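Water Pressure in Pranomville Will Be Lower Until End of March

Residents in the upper part of Pranomville should expect weaker water pressure in the evening hours while the town replaces an old supply pipe under Dvořáček Street. The work started on Tuesday and will continue until the end of March.

The pipe serves 2624 homes and was in the ground for 67 years. The water office said that repairs on this line became too frequent last winter, and that it is cheaper to change the whole section than to close one leak after another. The new section is 300 meters long.

During the work the water comes to the upper streets through a smaller line from the Wamby reservoir. In the morning this is enough for everybody. After 6 p.m., when many people cook and wash at the same time, the pressure can fall by up to 40 percent.

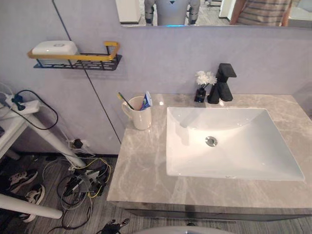
The office asks households to run washing machines and dishwashers before 4 p.m. if they can. Water from the tap may look a little cloudy for a short time after the crews open or close a valve. In this case residents should let the cold water run for a few minutes and wait with the laundry until it is clear again.

"We know that the evening is the worst time for it, but we cannot close the street at night because of the noise," said Rafferty Delacroix, who leads the project for the contractor Clikov. He said the crews are working from 7 a.m. to 5 p.m. and also on Saturdays.

Dvořáček Street is closed for cars between the post office and the bakery. Buses go by the school road, and the stop at the post office is moved to the next corner. People on foot can pass on the left side of the street.

Homes that will have no water at all for some hours, when they are connected to the new pipe, will get a paper notice on the door two days before. The water office answers questions by phone on working days until 3 p.m.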